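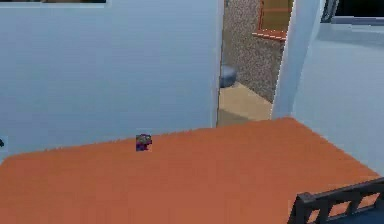
Gellness, a novel by Emiko Amano
Paperback, Olden edition

A bookbinder comes home to the island of Gallardo and finds letters from the man she refused to marry. It is a slow love story – with some good quarrels.

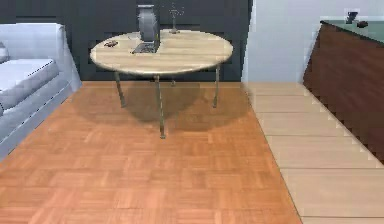
The translation is by Gilles Le Goff, who also wrote the short afterword. On sale March 20, 2018.
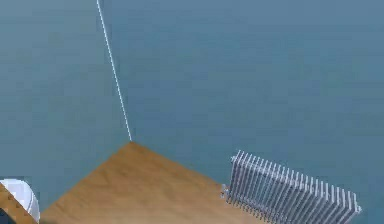

Readers of the first book can start directly, new readers also. The room where she reads the letters has blue-gray walls meeting over a wooden floor, the same as here, and most of chapter 8 happens in it.
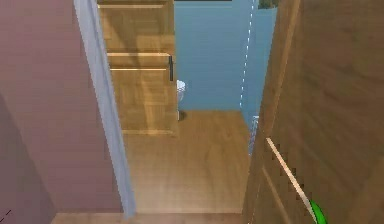 Wooden door, partly open

Comments (2)

Dorota Michalski: I finished it in 3 evenings. Is there a large print?

Haziq Latuheru: The first 100 pages are the best.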